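The Patient Work of Teaching Hands

On Thursday morning Kári Þórarinsdóttir pulls on a pair of sensor gloves at Vestergaard and starts moving food. She closes her fingers and, across the room, a pair of black hands closes too. The job is called Ella, and it asks a robot to fill and clear a plate. Each try is recorded from start to finish, mistakes included, and the recordings become the lessons.

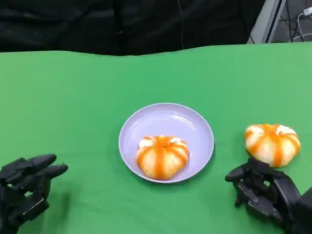
Tetsuya Nagano thinks the gloves are the weak point. A person feels how hard they are squeezing, he says, and the glove tells you very little, so operators learn to judge it by eye.

Þórarinsdóttir agrees that it took practice. Her first good run came after 17 bad ones. She now works in two sessions a day and stops when her wrists get tired, as slow and shaky motions end up in the training set with everything else. Bread is harder than it looks. A roll has no handle and no flat side, and the fingers have to meet it from opposite directions before the hand lifts.

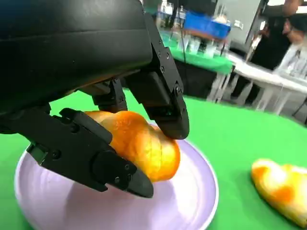 How many runs does the robot need before it can try alone? It depends on the task, but the team lets it make a first attempt after nine clean ones and then adds more wherever it fails.

The next round starts in September, with cups.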